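Week 5: Storage, and why your kitchen fights you

Okay, welcome back everybody. Last week we did light and I ran way over, so I'm putting more of this one on paper and we'll use the class time for your floor plans. If you missed the handout on windows, ask Colette Picard at the front desk in Ultstead, she has the extras.

Today is all about where stuff goes. I used to start this unit with closets, but every year people wanted to talk about kitchens and home offices instead, so I gave up and switched the order!

First term to know: reach zone. Your easy reach zone runs from about hip to eye level, and whatever you grab every day should live there. Mugs, the good knife, your keys. The stuff above your head is for light things you rarely need (I keep my cake stands up there and I make maybe 2 cakes a year). Down by your knees is for heavy things, because lifting a Dutch oven off a high shelf is how toes get broken.

Second term: dead space. Corners are the big one, and so is the gap over the fridge. When I redid my own place I had 11 cabinet doors and still kept the flour on the counter. 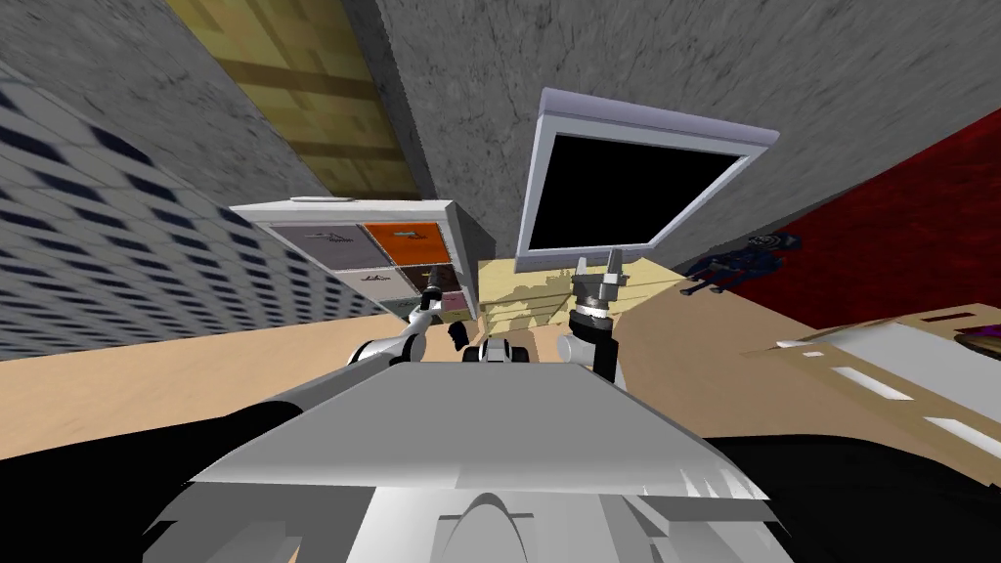
Drawers versus doors is the argument I have with every single client, and I'm on team drawers. With a door you open it, you crouch, you stick your head in, and the thing you want is behind the thing you don't. A drawer brings the back to you. It matters most down low, so with a cabinet like the one in the picture, the lower drawers are where I'd put the heavy or bulky things and save your back the crouching. The catch is cost. On the Lemaire job in April I got a quote for swapping doors to drawers and it came in at $800 more than the client wanted to spend, so we did the two base units by the stove and left the rest alone. She was happy with that, and I think it was the right call.

A word on hardware. Pull on a drawer in the store before you buy it, all the way out, and push down a little on the front. If it sags empty, imagine it full of plates. Full extension slides are worth the money in a kitchen. In a bedroom I don't care nearly as much.

For next time: pick one piece of storage at home, empty it completely, and write down what was in it and when you last used each thing. Be truthful about the fondue set. Bring your list plus a rough sketch with measurements, inside and outside. Tetsuya Kawaguchi is coming in to talk about built-ins, so bring him your weird corners too.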